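Workshop Tips: Hand-Held Grippers and Clear Containers
Wisport shared workshop, bench notes
Updated September 7, 2019

These tips come out of building the Falluta, the two-jaw hand-held gripper we have been putting together at the long bench since August. Most of them apply to any pinch gripper with padded jaws and a simple linkage. Read the part on pads first if your build already moves.

Bushings

Press a brass eyelet into every pivot that carries load. Bare plastic holes wear oval, and then the jaws stop meeting square. Ream the hole by hand, a little at a time, and press the eyelet in with a vise and a flat scrap of wood on each side. Do not hammer it. If it goes in crooked, push it back out and start over. A hole that has been forced twice is done, so print or cut a new link.

A tiny drop of light oil at each pivot is enough. Wipe off what comes out the sides, or it will find its way to the pads.

Pads

Cut the pad material a little long, glue it, let it sit overnight under a clamp, then trim with a fresh blade. Scuff the jaw face with 400 grit first and wipe it clean. 2000 grit is too fine for this and leaves nothing for the glue to hold. Pay attention to the long seam at the top of the jaw, where a pad starts to lift. Run a fingernail along it before each session. 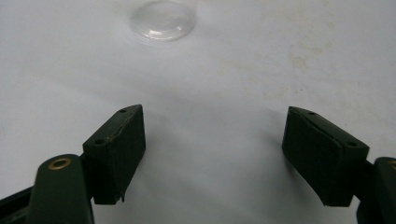 Jaws wide open on the white surface, clear piece behind. Check the pad seams.

If a corner has started to peel, trim the loose bit and reglue just that spot. Tape over the edge works for an afternoon but leaves a step that catches on thin things. When more than a third of the pad is loose, pull the whole thing off and start with a clean face.

Working with clear plastic

Clear parts are harder to pick up than they look. You lose the edge against a white table and close the jaws too early or too high. Get down low and look for the bright line on the rim. Move your lamp to one side so the rim picks up a highlight, and turn off anything directly overhead.

For flat pieces, open the jaws well past the width you need and come straight down. Sliding in from the side pushes a light piece away - and then you are chasing it across the table.

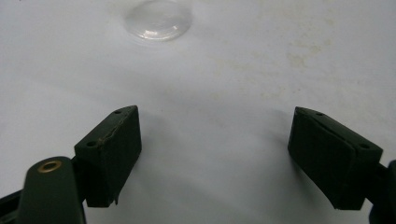
Close slowly and stop when both pads touch. Squeezing harder does not help with thin plastic, it just bows the part and makes it jump out. If one jaw touches first, move your hand over and let the other jaw catch up.

Clean the table with dish soap and warm water. Stains that stay after that can be left alone. Keep solvent cleaners away from acrylic, which can craze and go cloudy. A soft cotton cloth, damp, does fine for boxes and lids. Paper towels can leave fine scratches.

Practice loads

Crumpled paper is a good thing to practice on. It costs nothing, every piece is a different shape, and it shows you right away if the jaws are closing crooked. Mix in a strip of colored paper so you have a target to go after in the pile.
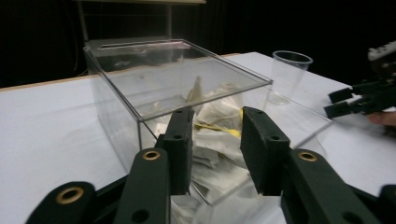

Start with the piece that sticks up highest and work down. Take a small bite near the top of a fold. If you grab deep in the pile, two or three pieces come along together and you have to shake them loose.

With two people at the table, agree on who moves first. Keep the second gripper open until the first one is out of the way. Stand light cups back from the edge where an elbow won't get them.

Putting away

Leave the jaws open in storage so the pads don't take a set. Hang the gripper or lay it on its side, no weight on the links. Spare eyelets are in the Trekulari drawer, number 7, and the pad sheet is on the shelf above it. Please write what you took on the card.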